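Equipment Plan for the Soft Goods Handling Cell
Student Project Report, Automation Program, Mellden Technical College
2 May 2023

Purpose of the report

The project team was asked to prepare a purchasing plan for a small cell that picks and places flexible sheet items. The college already owns a suitable table and power supply. Everything else had to be priced, compared and placed in order of need.

Budget

The department set a limit of $2,000 for the first phase. A second $2,000 may be released in January if the first phase is accepted. Shipping counts against the limit in both cases, which removed two overseas suppliers from the list early on.

Quotes received

Kuderton offered a fixed overhead camera with mount and cable for $383. Stasiv quoted a lower price for the camera alone, but the mount would have been a separate order with a longer delivery time. The team recommends the Kuderton package.

For grippers, Grisby supplied prices for a two-finger unit and a suction unit. The suction unit costs less but requires an air line, and the nearest outlet is about 40 feet from the table. The cost of running that line has not been confirmed by the building office. The two-finger unit is therefore listed first.

Camera placement

Placement affects the budget directly, as a second camera would use up most of the remaining funds. A large surface close to the lens can take up much of the view and leave little room for the work behind it. Strong, plain colors with a pale border are still easy to separate at the side of the view, even where the material is wrinkled.
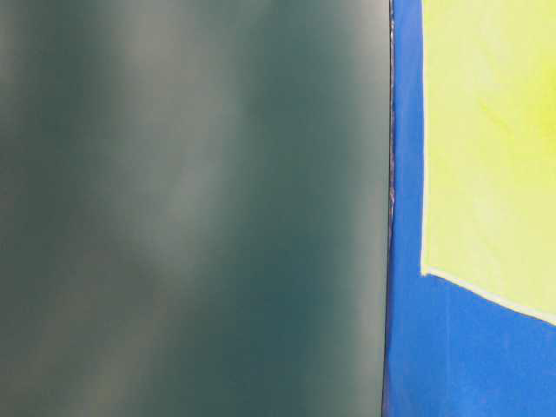 Recommended order of purchase

1. Camera package, Kuderton.
2. Two-finger gripper, Grisby.
3. Adjustable side bracket, so that the camera can be moved before a second one is considered.
4. Spare finger pads and cable ties.

Items held for the second phase

The second camera, the air line and the suction unit are held over. The team asks that the Grisby quote be renewed before any order is placed -- the current one does not cover the second phase.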